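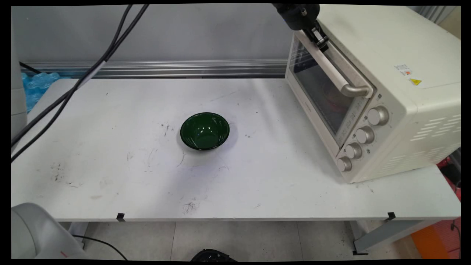

Staff Kitchen Inspection Checklist, Hollis Building
Inspection date: 2023-12-31
Next full inspection: April

Mark each line OK, Fix or N/A. Write a comment for anything marked Fix.

Entry and floor

1. Door closes on its own and latches. OK
2. Floor dry, no loose tiles. Fix
Comment: One tile by the sink rocks underfoot. Covered with a mat for now. Gedau has the work order.
3. Walkway at least 3 feet wide. OK

Electrical

4. Outlets near the sink trip when tested. OK
5. No extension cords used for cooking appliances. Fix
Comment: Coffee maker was on a cord behind the fridge. Cord removed, coffee maker moved to the wall outlet.
6. Countertop ovens stand clear of walls, paper and plastic. OK
7. Crumb trays empty. Fix
Comment: Cleaned during the visit. Needs to go on the weekly list.
8. Plugs and cords free of cracks and scorch marks. OK

Fire

9. Extinguisher on its hook, gauge in the green, tag current. OK
10. Fire blanket reachable without passing the stove. Fix
Comment: It hangs above the stove. Move it next to the door. Same comment as last time.
11. Smoke alarm sounds when tested. OK
Comment: Battery replaced anyway, old one had no date on it.

Food storage

12. Fridge at 40 F or below. OK
Comment: Read 38 on the top shelf and 39 at the bottom.
13. Opened food labeled with a date. Fix
Comment: Most of the second shelf had no labels. Notice posted, unlabeled food thrown out.
14. Dry goods off the floor. OK

Water and cleaning

15. Hot water reaches the tap within 60 seconds. OK
16. Cleaning products kept away from food. OK
17. Work surfaces wiped down at the end of the day. OK
18. Drain runs clear. Fix
Comment: Slow on the left side. Hatau quoted 400 dollars to replace the trap. Try cleaning it first.

Send the signed copy to the Stevus office. Repairs marked Fix are due within 12 working days, except item 10, due at once.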